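# Penrose handheld gripper kit, anyone running one at home?

**drift_and_dowel**

Looking at the Penrose kit from Tidenura for collecting demonstrations by hand. For those who haven't seen it, it's the parallel-jaw handheld with the wide camera on top, plus a license for their Skutia software, which does the tracking and exports episodes. Their site has it at $3186 for the full set. That's more than I wanted to spend, and I can't find a review that isn't by a reseller.

My use: I want to train a small arm on soft household stuff. Folding, sorting clothes, pulling blankets straight. I don't care about pegs and blocks.

Questions:

- How does tracking hold up in a normal room, as opposed to a lab bench?
- Do the finger pads last?
- Is the Skutia license really per seat, and what happens when it runs out?

**halfturn**

Owned one since April. Short version: the hardware is good, the software is okay, the manual is poor.

Tracking in a normal room depends on how you move. If you go slowly and keep something with corners in view, it's fine. If you swing around over a bed full of fabric, it loses position and you get a jump in the path. Skutia marks those episodes yellow. You can trim them, but the trim tool only cuts from the start or the end, so a jump in the middle means throwing out the whole thing.

License is per seat, one year. After that you can still open and export old sessions. You can't process new ones.

**mizanur_marikar**

I'd disagree with "hardware is good." The linkage on mine developed play within a few weeks. You feel it as a small click when you reverse direction. For rigid parts I could live with it. For cloth it bothers me, since you are closing on something that's a few millimeters thick at most and the recorded width is off by about that much.

Tidenura did send new pins when I asked. Shipping was on me.

**halfturn**

Did you snug the pins down when it arrived? Mine came a little slack too. A quarter turn on each one and I haven't had the click.

**mizanur_marikar**

Yes, before first use. It came back.

**drift_and_dowel**

Good to know both ways. Is there a torque figure anywhere?

**halfturn**

Not in the manual. Support told me "finger tight plus a little." Make of that what you will.

**yesquivel**

Yolotzin Esquivel here, I've posted in the Prasura threads before. I've had the Penrose for two months and the Prasura before that, so I can compare.

I do bedrooms only. Beds, clothes, bedding. My full count so far is 123 episodes, and I kept all but 7. That took some learning. My early sessions were much worse and I deleted those before I started counting.

What I'd tell a new buyer:

1. **Weight.** The Penrose is heavier than the Prasura and the weight sits forward. After half an hour your wrist knows about it. I work in short blocks now.
2. **Pads.** The blue ones that come with it grip fleece and cotton well. They pick up lint and need wiping down. Slick jacket fabric slides out unless you close hard.
3. **Speed.** This is the big one. Every instinct says to swing over to the next item. Do that and the footage smears, and on top of the wide lens everything bends. See below for what I mean, this is one frame from mid-move.
4. **Export.** Works. The folder names are ugly. I renamed them with a script.
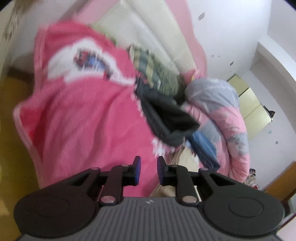
yesquivel should be telling people to change the shutter setting before blaming the operator, wrote tmoss_k. The camera ships on auto exposure, and indoors that means a long exposure and smear on any fast move. Lock it at a shorter time, add a lamp, and you can move at close to normal speed. Slowing down your hands gives you slow demonstrations, and then the arm is slow too.

**yesquivel**

I have tried the locked setting. In the evening with a ceiling light it was too dark and too grainy, and Skutia lost tracking more often than it did with the blur. With daylight it's better, I agree. I should have said which conditions I meant.

On slow demonstrations making a slow arm: you can resample. I do.

**tmoss_k**

You can resample free motion. You can't resample a blanket falling. Cloth drops at the speed it drops. If you speed up the playback, the arm learns a timing that doesn't exist.

**yesquivel**

Fair for tossing and shaking out. I'm mostly gripping an edge and pulling, and for that it hasn't mattered. I'd do it your way if I was recording anyone shaking out a sheet.

**drift_and_dowel**

So, lamps. What are people using?

**tmoss_k**

Two cheap LED panels pointed at the ceiling. Don't point them at the bed. You get hard shadows under every fold, and the shadows move when you move.

**garnet_loop**

I returned mine. I'll say why, because it may save somebody the restocking fee, which was $50 plus postage.

The fingers don't open wide enough for a bunched comforter. You can pinch an edge, and that's how they want you to do it, but if your actual arm has a wider gripper than the Penrose then you're recording a technique your arm doesn't need. I asked about wider fingers and was told they are planned. They were also planned when I bought it.

Second, the trigger. It has a stiff spot halfway through the travel. On a T-shirt I kept closing in two steps, and you can see it in every width plot.

**halfturn**

The stiff spot is the return spring. There's a lighter one in the small bag with the spare pads. Takes five minutes to swap.

**garnet_loop**

There was no small bag in my box.

**halfturn**

Then you were shorted. Ask them, even now.

**garnet_loop**

I don't have the gripper anymore, so I don't need the spring.

**mizanur_marikar**

I had the bag but no mention of what the second spring was for. The manual should say it. The packing list says "spring (2)" and nothing else.

**pell_street**

Counterpoint on finger width. Pinching an edge is the better technique for most bedding anyway. If you grab a big bunch, you can't place it anywhere. You can only drop it. I'd sooner have narrow fingers and good demos.

**garnet_loop**

For making a bed, sure. For clearing a pile into a hamper, I want the bunch. It depends on the task, and their product page shows both tasks.

**drift_and_dowel**

My task is closer to the pile, I think. Clothes on a bed, sort them out, move them. Would the Prasura be better for that?

**yesquivel**

Wider opening, yes. Lighter too. But the older camera is narrower, so your item leaves view when you reach sideways, and then you don't have it on video when you come back. I lost a lot of episodes to that. It also doesn't work with Skutia. You'd be on the old desktop tool, and they've stopped updating it.

If I had to pick one for piles of clothes, I'd still take the Penrose and accept pinching. For whole comforters I'd take neither.

**tmoss_k**

Agree with that, for once.

One more thing for the original question about tracking. Before each session, do the slow mapping pass. Walk around the bed with the gripper raised and look at the walls, the headboard, the door frame. The manual says 20 seconds. Give it a full minute. Blank white walls give it very little to hold on to, so if that's what you have, stick something up. Stickers, a poster, printed markers. I had a room with nothing on the walls and went from half my episodes flagged to almost none.

**pell_street**

Does the map carry over between sessions?

**tmoss_k**

It's supposed to. If the bedding has changed much I redo it. Bedding takes up most of the view when you're working close.

**halfturn**

Same. I redo it every time. A minute is cheap.

**drift_and_dowel**

Okay. Here's where I am. I'll ask Tidenura whether they rent, since I'd like two weeks with it before paying the full price. If they don't, I'll probably buy and put up with the pins. I'll ask about the light spring and the wider fingers in the same email.

**mizanur_marikar**

Ask about the pins too. And get the answer in writing, including who pays shipping.

**drift_and_dowel**

Update. They do rent, two-week minimum, and the rental includes a temporary Skutia seat. Episodes stay exportable after the seat ends. The lighter spring ships with every unit, according to them. Wider fingers: "under development," no date. On the pins they said the current batch uses a different washer, and they'll cover shipping on replacements during a rental. Nothing about units already sold.

**mizanur_marikar**

So they changed the washer. I'll write to them tonight.

**halfturn**

Let us know if they send you the new ones. I'd take a set.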